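4. Repair or replace: what small offices do with aging desktops 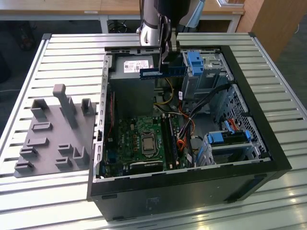

Vol. 4, p. 243

Figure 1. Desktop tower with the side panel off, memory module over the open case.

4.1 Who answered

We mailed the survey to 2000 small offices in February and got 1198 usable forms back. Dental practices, tax preparers, two-room law firms, a few churches. Forms with no answer to the age question were dropped. So were forms filled out by an outside IT company, which we had not planned for and should have. The mailing list came from Mosoti, a regional office supply seller, so offices that buy everything online are probably underrepresented. No good way to fix that now.

"Office" here means one street address. A practice with two branches could send two forms and a few did.

4.2 Age and the decision to replace

Most owners do not have a replacement date in mind. They have a complaint. The computer at the front desk is slow in the morning, or the billing program wants a newer operating system and the old machine won't take it. Age came up mostly when we asked. In the open comments it hardly shows up at all, and when it does it is usually the age of the person using the machine (several jokes, not coded).

Software was the reason given most often, by a wide margin. Drorkadus, the scheduling package used in many of the dental offices, dropped support for older systems during the survey period and this clearly pushed some of them to buy. We ran the tables with and without those offices. The order of the reasons stays the same. The gap gets smaller.

Hardware failure came next. Dead drives mainly, then power supplies. Owners are not always reliable on this point, "it died" covers a lot of ground, and we did not ask for repair invoices.

4.3 Small upgrades

In 243 offices somebody had added memory or swapped a drive in at least one desktop (the type of open tower in Figure 1) before thinking about a new one. We expected these to be the offices with the tightest budgets. Not so. They were spread over all the income bands and the better predictor was simply wether a person on staff had opened a computer before. One office manager wrote that she learned it from her nephew over a Sunday lunch and has since done every machine in the building.

Offices that upgraded also reported putting off replacement for longer. We would be careful with this. The same people who are willing to open a case may be willing to put up with a slow machine, and a one-time survey can't pull those apart. Rivadeneyra's diary method (see Section 2) would do better but takes a year.

4.4 Where the old ones go

Closets. This was the most common answer and we had not offered it as a choice, it was written in under "other" so often that we coded it separately. Reasons given: patient or client files still on the drive, not sure who takes them, might need it for parts. Offices near a Skivadent drop-off point were more likely to recycle, but that service covers only 4 of the counties we mailed to and the numbers get thin fast.

Donation was rare. Owners who tried it said schools wanted newer machines then they had to give.

4.5 Problems with the coding

Two of us coded the comments seperately and Yesenia Rivadeneyra settled the disagreements. Most of these were over "slow," which can be a hardware complaint or a software complaint and often both. We ended up with a mixed category. It is too big. Readers who want to split it differently can work from the comment file, sorted by type of office, with names removed. The cost figures are in Section 5.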